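Units > Small Automation > Week 4 > Looking after the bench cell

Overview | Notes | Readings | Lab sign-up | Marks

5 min read

Looking after the bench cell
Notes by Heloísa Rocha, revised 12 February 2021

The cell is a small servo arm on a wooden table with black curtains on a metal frame. You'll be rostered on it in pairs. It has done 764 hours, many of them under last year's class, and it behaves accordingly.

Before power goes on

Check the curtains first. They keep stray light off the cameras, and they also like to drift into the arm's reach. Clip them back behind the poles. Then run a finger along the cable from the base up to the first joint. It should have enough slack to curl and not enough to lasso anything.

Next, the brackets. Two screws on each, snug. Snug is a colour of feeling, according to Welington Araújo, who stripped 2 of them finding out. Use the short driver from the Ruvwood tin and stop when it stops.

Homing

Stand clear, power up, and let the arm find its zero. The gripper servo should read 387 closed and 576 open. If closed has wandered by more than a few counts, the horn has slipped a tooth on its spline. Power off, pull the horn, reseat it, home again. Don't fix it in software. We have a whole file of people who fixed it in software, and it's called the fault log.

The grip check

We use plush toys and a woven basket. They're soft, they forgive a bad grip, and they cost less than the Taltar test blocks, which were lovely until they met the floor.
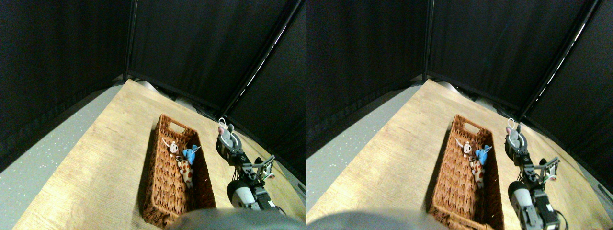
Lift one toy clear of the table and hold it for a slow count of ten. Watch the fingers and ignore the toy's expression. A little sway is fine. If it creeps downward, look at the finger pads before you blame the motor, and wipe off the fluff. There is always fluff.

Write the closed reading in the log again after the last lift. Ivone Frota will want both numbers in March, with your initials.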